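**Butcher block around the coffee stuff, oil it again or give up?**

**splitrail_7** wrote:

OK so the counter is three years in and I'm going back and forth. It's the narrow strip kind, the one the Arnari showroom was pushing when we redid the kitchen, and I love it everywhere except the stretch where the water and coffee things live. Every glass leaves a ring. I oiled it in March and by Tuesday of this week it looked thirsty again.

My other half wants a tray under everything. I hate trays. Crumbs get under them and then you have a tray AND a dirty counter. Anybody living happily with wood next to the drinks?

**mudroomqueen** wrote:

Tray. Sorry! I held out for ages and then bought a cheap Bakel one with a lip and haven't thought about rings since. You lift it, you wipe, you put it back, ten seconds.

**Odell_Creek** wrote:

What oil are you using? If it's straight mineral oil, it never really sets up, so you'll be redoing it forever. I went to an oil and wax mix (Guerra, the stuff in the flat tin) and did 7 thin coats the first time, buffing between. Tedious as all get out, but a wet glass can sit there through dinner now.

**splitrail_7** wrote:

Plain mineral oil, yeah, from the drugstore. Seven coats?? How long between?

**Odell_Creek** wrote:

Overnight. So a week without that part of the counter. We ate a lot of sandwiches.

**pantry_gremlin** wrote:

I'm going to disagree with both of you. It's a work surface and it's going to get marks. Mine has rings, a scorch and a knife line from a watermelon, and I sand the worst part with 200 grit when company's coming. I'd rather have that than baby it for a week.

What I'd change first is what you keep out. Do you need a pitcher AND a coffee setup AND snacks all on the same bit of wood?

**mudroomqueen** wrote:

200 is too fine to take a ring out, you're just polishing it lol

**pantry_gremlin** wrote:

Works on mine 🤷

**splitrail_7** wrote:

Fair question about the clutter. I did clear it off over the weekend and then put back what we reach for every day, which includes the big blue-lid pitcher, a glass, the dry food tub with the red latch and the French press. I wanted to see if I could stand it that way.
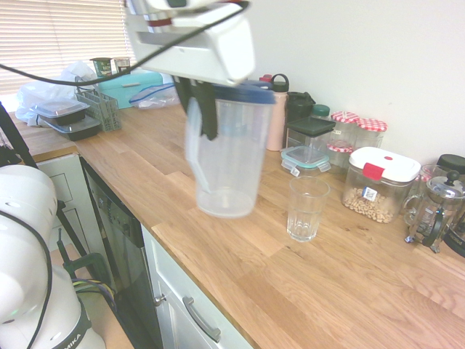
I do like having bare wood in front, it means I can set a mug down without moving three other things first. The press is the one I worry about, because of the metal feet. I had an Elaser one before this and it left little gray dots in the wood that took me a whole afternoon with a lemon and salt to fade. The pitcher I'm less fussed about, though it sweats like crazy in summer.

**Odell_Creek** wrote:

Gray dots are the metal reacting with damp wood. Stick felt pads on the feet, or cork if you can find it small enough. A pack of 13 cost me next to nothing at the hardware store and I've still got most of them in a drawer.

**mudroomqueen** wrote:

Or, hear me out, a small tray for JUST the press.

**splitrail_7** wrote:

You are relentless. I could maybe live with a cork mat under the press. A mat isn't a tray.

**pantry_gremlin** wrote:

It's a tray with no sides

**splitrail_7** wrote:

Cork mat ordered, and I'm picking up a tin of the wax mix tomorrow. I'll start with two coats and see how bored I get.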